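The long way round to a cup of tea

2023-10-12

I have been trying to replace a kettle. This should take an afternoon. It has so far taken me since May, and I'm now the sort of person who has opinions about spouts.

The old one was a Valtonen, bought when I moved into the flat, and it did its job without complaint until the lid stopped closing. A kettle with a lid that won't close doesn't know when to switch itself off. I held it shut with a wooden spoon for a fortnight and told visitors it was a temporary arrangement.

So I read reviews, which was my first mistake. One site had 633 of them for a single Gemden model. Half the people said it was the best kettle they'd ever owned and the other half said it tasted of plastic, and I began to suspect they were all describing the same cup of tea. There was a man who had given it one star on the grounds that it arrived while he was out.
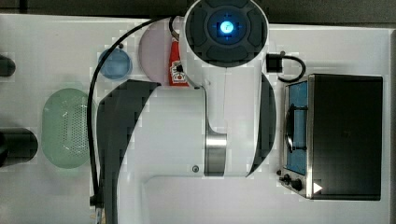
The Gemden cost more than I wanted to pay, so I bought a Huritz instead. The Huritz has a keep-warm setting, a light that changes colour, and a beep. The beep comes when you switch it on, when it boils, and again when you lift it off the base, in case you hadn't noticed yourself doing that. I looked in the booklet for a way to turn it off. The booklet is 162 pages long, in more languages than I can name, and the English part deals mostly with not putting the kettle in the bath.

I sent it back. The refund took ages and the box wouldn't fit through the post office hatch, but we got there.

My sister then suggested a stovetop one, which she has and loves. I borrowed hers for a weekend. It whistles, and it whistles at a pitch that brought next door's dog to the fence. Also, I kept wandering off. I've been spoilt by things that switch themselves off and I don't think I can be trained back.

At the moment I'm using a saucepan. It makes a perfectly decent cup — two if I pour carefully, and I've got quite good at pouring. There's an Umotska in the sale at the hardware shop with a plain white lid and one switch. I've been in to look at it twice. I might go back tomorrow and lift it off the base, just to check it keeps quiet.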